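Print this page | E-mail this to a friend
Filed under: Home & Household, Local News

Small washers, big smiles as Betton lending scheme grows

A scheme that lends small washing machines to people in bedsits, caravans and top-floor flats has passed its 747th wash, and from May it will be taking bookings from anyone living in Betton, whatever sort of home they have.

The Dogbe Laundry Library began with one little top-loader and a notebook. It now runs from the old shoe shop on Caltis Road, with its own shelf of pegs and airers to borrow and a corner where you can try a machine before you carry it home. If you have ever washed a duvet cover in the bath on your knees, you will understand why people come out of there looking so pleased!

Akua Opoku started it after a winter in a rented room with no plumbing for a full-size machine. She had been taking everything to the launderette on two buses, and when that closed she bought a compact washer second-hand and filled it from the shower hose.

"I thought it would be hopeless, and it was brilliant," she said. "It did my work shirts, it did my towels if I was sensible about it, and then it went back under the desk. The woman across the landing asked for a turn, then her sister did, and I was writing names down on the back of the gas bill."

The name Dogbe comes from Ms Opoku's grandmother, who took in washing and is said to have been able to get palm oil out of anything.

The machines are the sort you lift the lid on and fill from above. Most stand about as high as a kitchen bin and are light enough for one person to move across a room when empty. They want a socket, a tap or a shower hose, and somewhere for the water to go afterwards. They do not want a heavy load, and this is the point the lenders make most often.

"People fill them like the one at their mum's," said Calum Paterson, who checks every machine when it comes back. "Stuff it to the brim and the clothes can't turn, so they come out with dry patches and powder on them. A couple of shirts and some smalls, lovely. A pair of jeans on their own, lovely. Two pairs of jeans and a bath mat, and I'll be seeing you on Thursday with a blown fuse."

Mr Paterson used to mend vending machines and has taken to the work with real delight. He showed me a lint filter he had rescued with an old toothbrush and held it up to the window like a jeweller. He is also very good on lids. A washer put away shut will start to smell in a week, he says, so every machine on Caltis Road stands with its lid up between loans, and borrowers are asked to do the same at home.

The try-out corner has turned out to be the most popular part of the whole place. You can bring a small bag of your own things, drop them in, and see how much room they take before you commit. The morning I visited, a man arrived with a single rugby shirt, caked in mud down one side, and stayed for the full cycle with a flask of tea. He left with a loan form in his pocket.

Loans last three weeks and can be renewed if nobody is waiting. There is a deposit, returned when the machine comes home clean, and a small charge which people on a low income can ask to have dropped. Some 26 households have a machine at the moment, among them a family between house moves, a narrowboat, and a retired couple whose own washer died the week before their grandchildren came to stay.

Amerley Bonsu has had hers since the clocks went forward. She lives four floors up with a baby and no lift, and the shared laundry room is in the basement of the next block.

"You can't leave a baby upstairs and you can't carry a baby and a wet wash, so I was doing it at nine at night when my partner got in," she said. "Now I do the babygrows in the morning while he's having his breakfast, and they're on the airer before ten. It sounds like such a small thing. I nearly cried the first time."

Her tips are worth passing on. She washes little and often, keeps the muslins apart from anything with a zip, and turns dark tops inside out. She uses less than half the liquid she used to, having had what she calls "a foam incident" on her second go.

Spin was the thing I most wanted to know about, and here opinion is divided. Some of the machines have a spin setting that does very well with cotton. Others wash nicely but leave things wetter than you would like, and for those the library lends a separate spinner, a tall noisy thing everyone calls Herkus. Herkus has to be held steady with one hand when it gets going. Borrowers adore it. There is a waiting list.

Wool is treated with more caution. Dymphna Ní Bhriain, who teaches knitting in the back room at Caltis Road, will not put a jumper in any of them and says so to everyone who asks. She does hers in a basin, rolls them in a towel and treads on the roll in her socks. She has offered to show anyone who brings a jumper they don't mind about.

She is much keener on the machines for cotton yarn, dishcloths and the summer cardigans her class has been making, and last month her group washed a whole table of finished squares before sewing them up. They came out soft and the blue did not run, to general relief.

The move to open bookings has been made possible by the new premises and by a run of donated machines. Six came from a block of student flats that was being refitted, and Mr Paterson has been through all of them. Four went straight on the shelf. The remaining pair have given up their hoses and knobs to keep others going.

Nnamdi Nwankwo, who handles bookings, said the library would like to hear from people with outside space who could take a rotary line that needs a new home, and from anyone with spare airers, especially the kind that hang over a door. Tumble dryers are too big to store and cannot be accepted.

"We had a phone call from somebody wanting to borrow one for a dog groomer's," he said. "I had to say no, but I did enjoy the conversation."

New borrowers are asked to measure their tap before they come. It saves a second trip, as there are several sizes of adaptor in the drawer and the wrong one will come off under pressure and soak your ceiling. A photo of the tap on your phone is the next best thing. Bring a bag with a handle for the hose, too, and proof of address, and a friend if you have stairs.

The shop opens at 10am and the last machine goes out at 4pm. Demonstrations are on the hour, with a short one for children at half past three in which they are allowed to put the socks in. Mine was run by Ms Opoku and I came away knowing how to balance a load, why you shake a shirt out before it goes in, and what that clunk is when the drum stops (a button, nearly always).

For anyone trying a small top-loader for the first time, her advice is to open the lid right back and put things in one at a time, loosely, instead of dropping in a bundle.
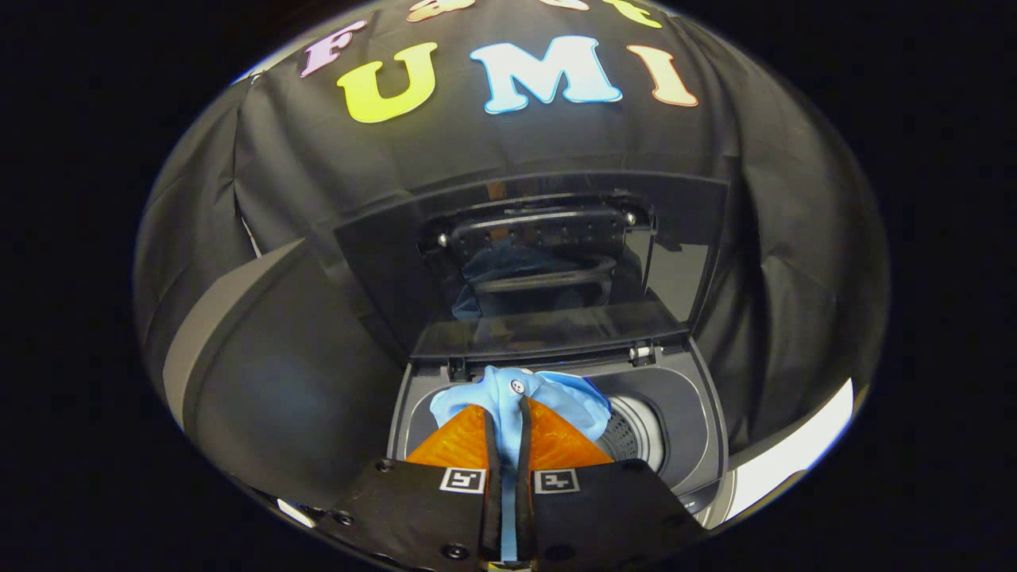
Sleeves are what tangle, so she does those pieces last and tucks the cuffs down the side. Then a small splash of liquid, the shortest cycle, and a look halfway through to see whether everything is moving. If it isn't, take something out.

Bookings for May can be made at the counter on Caltis Road or by ringing during opening hours. Mr Nwankwo asks callers to let it ring for a while, as the telephone is next to Herkus.

Last updated: 4.12pm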